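Lellis Bimanual Packing Study: Frequently Asked Questions
Maintained by Kirsten Vídalín. Last updated 2/1/23

What does the study measure?
Whether a two-arm policy trained on teleoperated episodes keeps its grasp accuracy on soft goods when the background is heavily patterned. The object class is backpacks and similar bags.

How large is the dataset?
The current release has 2,000 episodes. Of these, 121 are held out for evaluation and are never used for tuning.

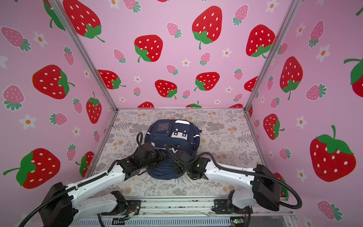

Both arms are commanded in joint space. Actions are predicted in short chunks, and each new chunk is blended with the remainder of the last one.

Which camera views does the policy receive?
A fixed view of the workspace and the wrist views. Each view has its own encoder. Weights are not shared.

Are blurred or overexposed wrist frames removed?
No. Filtering them raised scores on the training set and lowered them on the held-out set. We train on all frames and apply random view dropout.
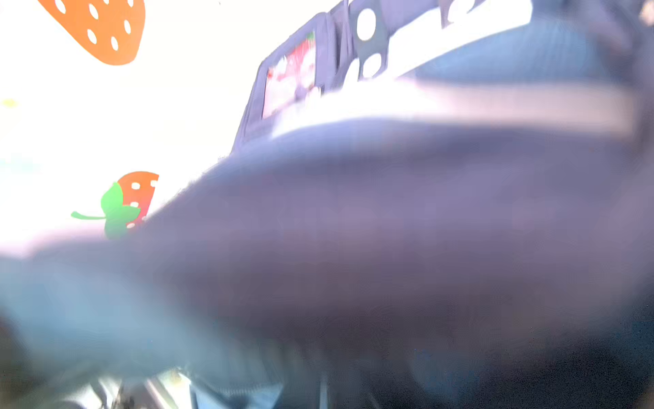

Dropout is applied per view and per chunk. The fixed view is never dropped.

Why use patterned wallpaper?
The Astbridge baseline was trained against plain walls and lost track of bag edges when the walls changed. Pattern is treated as a test condition.

Does the policy use depth or force input?
Neither. Inputs are color images and joint positions.
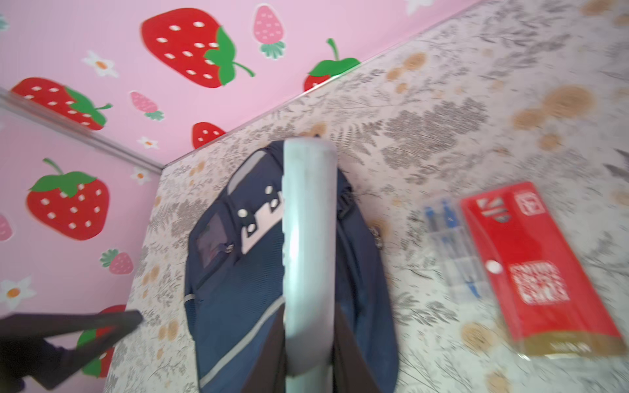 Wrist view: navy backpack, with a package of pens and a red box to the right.

How many seeds are reported?
Results are the mean of 3 training seeds. Each run used 4 GPUs.

Can I use the Histix log format?
Yes. Run the converter in the Lykkegaard tools folder before loading. Timestamps must be in milliseconds.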